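Household tote bin
From the Clodstead Encyclopedia of Storage and Packing
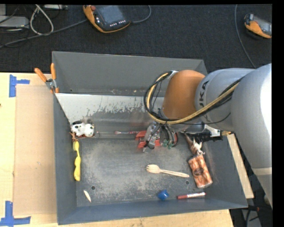
Vol. 2, p. 197

A tote bin is an open container with straight or slightly sloping walls, used for keeping and moving small goods. The word "tote" comes from the verb meaning to carry. Bins of this family are made of metal, wood, pressed fiber or plastic, and most of them have a rim which is folded or thickened, so that the hands do not suffer from the edge.

In the valley of Bosska, wooden bins were for a long time the usual measure in the fruit trade. A full bin of plums was counted as 14 kilograms, although the real weight was different from one village to another. The firm Iordache, which at first produced only buckets, began to press bins from sheet steel and sold them to bakeries and laundries. Its catalog listed 162 sizes – many of them differed only in the height of the wall.

Nesting bins have sloping walls and can be put one inside the other when they are empty. Stacking bins have vertical walls and carry the weight on the rim. The Skistex type joins both principles: turned one way it nests, turned the other way it stacks.

Steel bins should be stored dry, with the opening down. Rust usually begins in the corners, where the coating is thinnest.

See also: Basket; Crate; Fruit measures; Tray.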